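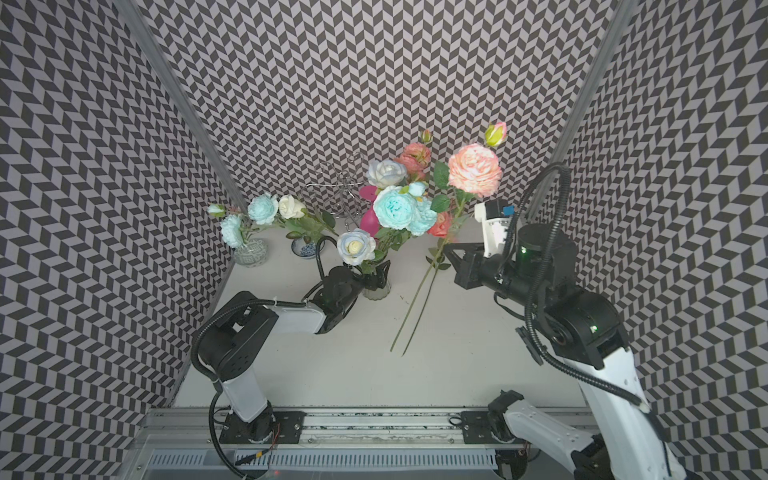
花瓶与浅蓝色、白色的仿真花

【市政讨论】2227号提案全文放出来了,夜间报案窗口要改,大家快去看!

河堤边的老周

昨晚熬夜把2227号提案从头读到尾,50页,连附件的表格都没放过,现在困得要命但是真的太兴奋了,必须开一帖!

先给没跟进的朋友简单说一下。Onville现在三个派出所(Drusen、Tilo、Phan)夜里的报案窗口,名义上都是通宵开,实际怎么样住在附近的都清楚:Tilo那边夜里经常门锁着,按铃等半天,出来一个同事说值班的出警去了,让你天亮再来或者打电话。提案的意思是,夜里只保留Drusen和Phan两个窗口,但这两个窗口必须有专人坐班,这个人不许派出去巡逻。Tilo的夜班人手并到巡逻车上。试行六个月,十二月表决。

我最喜欢的是第三章!里面写了窗口受理以后必须当场给回执,回执上要有受理人的编号和下一步联系谁。我前年丢自行车,报完案两手空空回家,后来打电话去问,人家连我来过都查不到。就冲这一条我也要支持。

还有一点,附件里第一次把夜间值班表的排法公开了。以前问了多少次都说是内部安排。能看到这个东西我真的很激动,你们可以笑我。

面条不要葱

沙发。笑你一下,然后去下载了。

Wiebke_S

谢谢整理!我是Wiebke Strobel,住Phan路北头,之前在居民代表会上提过夜间窗口的事,看到“专人坐班”这四个字的时候我在厨房叫出声了。我们提了很久,一直得到的答复是“警力由值班负责人统筹”,意思就是没得谈。现在写进条文里,负责人就不能半夜随手把窗口的人叫走了。

我觉得要留意第三章第二段,回执“应当”当场出具,后面跟了一句“系统故障时可以补发”。补发的期限没写。大家提意见的时候能不能一起提这个?写个具体天数就行。

Tilo老住户

高兴的都是住在Drusen和Phan的吧。

我们Tilo的窗口再怎么不像话,它也是个窗口。夜里锁着门,按铃总归有人出来的可能。以后是彻底没有,牌子一摘,过了桥才能报案。我母亲不会用手机办事,夜里也不开车,你让她怎么过桥?

巡逻车多了是好事,可是巡逻车不收材料。楼主说不许派出去巡逻,那么Tilo的人就全派出去巡逻,这叫两头都好?

河堤边的老周

@Tilo老住户 你说得对,我开头写得太嗨了,过桥这一层我没放在心上。附件里有一条,巡逻车到场可以代收书面报案并且开回执,我读的时候一扫而过,回头又找了一遍,是有的,在附件二。但是它写的是“视情况”,这三个字我也不放心。

面条不要葱

“视情况”=看心情

Vy Khương

我倒是觉得附件二这条是整份提案里最有意思的!如果车上真能开回执,那等于窗口会自己开到你家门口,比过桥强,也比在铁门外面按铃强。我在外地住过一阵,那里的巡逻车就带收件本,我钥匙和包一起被偷那次,路边十几分钟就办完了,当场拿到一张纸,编号后来保险公司直接认。

所以我的想法是别急着反对关Tilo,去争取把“视情况”删掉。删掉以后这就是个好方案。

Tilo老住户

先删掉再说好方案。顺序不要反。

你说的那个地方巡逻车有几辆,我们有几辆,这个附件里也没写。

夜航船

插一句,在派出所做过几年文职,已经离开了,说点里面的看法。

专人坐班这件事,所里的老资格基本都不赞成,我猜这次也一样。原因很实际:夜里一共就那么几个人,固定一个人不能动,剩下的人每趟出警都少一个帮手。值班负责人手里能调的人变少,他当然不舒服。以前有过类似的文件,没有白纸黑字的条文,过不了多久就恢复老样子了。

但是我个人很支持!坐过窗口的人都知道,半夜来的人往往是最慌的,有的话都说不完整。对面有个人坐着听他讲完,和对着铁门按铃,完全是两回事。回执那条也是真的有用,我们那时候是手写登记,字迹潦草的,隔天自己都认不出来。

Wiebke_S

@夜航船 太好了,终于有里面的人讲话!想请教一下,值班表公开对值班的人来说会不会有安全上的顾虑?我看附件里只写了岗位没有写名字。

夜航船

只写岗位就没问题。写名字我会反对。

豆浆一碗

安全顾虑不在名字,在时间。你把几点几分哪个岗位有人没人全贴出来,动歪脑筋的人也看得到。我支持坐班,支持回执,不支持公开值班表。这种东西给居民代表看看就够了。

河堤边的老周

@豆浆一碗 这点我真不同意哈哈。附件公开的是排法,也就是几个人、怎么轮、谁顶谁的班,没有公开哪天几点哪条街。这两样差得远呢。而且窗口什么时候开本来就该贴在门口啊!不然我们怎么知道几点去?

豆浆一碗

今天是排法,过两年就有人要求公布路线了。先把话放在这儿。

面条不要葱

路线我已经摸清了,每天晚上固定在我楼下掉头,灯照得我满屋亮。

Siu-fong Yu

潜水很久,第一次发言,有点紧张。我是上夜班的,凌晨两点下班,从Drusen走回家。窗口有没有人,对我来说是那条路上有没有一盏亮着的灯。以前我真的会绕一点路从派出所门口走,就为了经过那里。看到提案说窗口前厅整夜亮灯开门,心里特别踏实!

然后我也想替Tilo的同事问一句,我们班上有两个人住Tilo,她们也是这个时间下班。前厅能不能不收案子也把灯开着,门留着?这个应该花不了多少人手吧。

Tilo老住户

@Siu-fong Yu 这个建议好。你写进意见里,我也写。

Wiebke_S

我也写!Siu-fong你这条请一定单独发一封,不要并在别人的信里,单独的信会单独编号。

Oanh Ông

大家讨论得真好,我从头看下来停不住。补充一个钱的问题,没人提到。提案说试行期间不增加预算,专人坐班的夜班补贴从加班费里出。加班费现在就是糊涂账,到底够不够,文件里只有一行总数,没有明细。我不是唱反调,我巴不得它通过,可是试行到一半说没钱了、窗口撤回去,那比不试还伤人。

建议意见信里加一句:请公布加班费明细。短短一句话,他们必须答复。

豆浆一碗

这个同意,终于有一条我完全同意的。

夜航船

加班费明细我估计他们拿得出来,只是从来没人正式要过。要的时候写清楚按所分列,不然给你的还是一个总数。 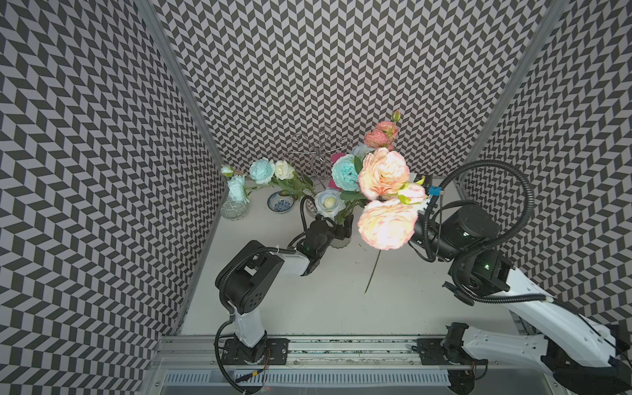

【更新】听证会旁听回来了,写一点现场

河堤边的老周

2023年10月15日的说明会我去啦!人比我想的多很多,后排都站着。回来路上在电车里就开始打字,有错请在场的朋友纠正。

先说好消息。主持人当场确认,回执补发期限会写进修改稿,具体几天还在商量,有人喊了个两天,台上没有接话但是记下来了。Wiebke在现场讲得特别清楚,我旁边不认识的大叔一直点头。

Tilo的事情争得最久。巡逻那边的负责人说“视情况”是为了照顾正在追人的车,不可能停下来收材料。台下马上有人回他,那就写“除正在处置紧急警情外”,谁也没让你追着人的时候收材料啊!全场鼓掌,我手都拍红了。他说可以研究。

前厅亮灯那条也提了,答复是技术上没有困难,要问物业合同。

加班费的问题被排在最后,时间到了没轮上,说书面答复。我有点失望,会后去前台登记了,按夜航船教的,写明按所分列。

气氛真的很好。我参加过别的说明会,念完稿子就散场,这次有来有往,台上的人也在翻附件找条文,有一处自己都没找到,还是台下报的页码。

Duyên Đỗ

我也在!站在右边柱子那里。老周写得基本准,补一处:负责人说的是“可以研究措辞”,没有答应一定改。大家别以为已经改定了。

另外他提到支援警力的那一段我没听懂,Phan忙不过来的时候是从Drusen借人还是从巡逻车借?有人记下来吗?

Wiebke_S

@Duyên Đỗ 从巡逻车借,我记了。但是他后面又说“必要时由负责人决定”,我当场举手,没点到我。这不就又绕回去了嘛,我会写信追问。

Tilo老住户

没去成,看了更新。措辞能改成那样,我可以接受六个月试行,试完了要拿数字出来给人看,Tilo夜里有多少人打了电话、车多久到。没有这个,十二月我照样投反对意见。

Vy Khương

支持要数字!而且我觉得应该从试行第一天就每月贴一次,不要等到最后一起交。

豆浆一碗

值班表那条他们怎么说的?

河堤边的老周

@豆浆一碗 没有改,保留公开,只写岗位。有人提了跟你一样的担心,回答说会加一条“不含巡逻路线”。算是各让一步吧!

豆浆一碗

行吧。我还是会写信。

Siu-fong Yu

谢谢老周替我把前厅的话带到!信已经寄了,单独寄的。收件处的姐姐说意见信收到提案上会前一周为止,还没写的朋友抓紧。

面条不要葱

有没有人能贴一个信的模板,我这个水平写出来怕他们看不懂

Oanh Ông

不用模板,写提案号、你住哪一片、你要改哪一句、改成什么。四行就够。我那封连标点算上还不到半页。

相关帖子
· Phan路口夜间停车罚单申诉经验
· 报案回执长什么样?旧版新版对照
· Drusen派出所前厅改造,入口暂时移到侧门
· 居民代表会旁听怎么报名
· Tilo桥头路灯报修,有人收到答复了吗
· 夜班补贴和加班费到底怎么分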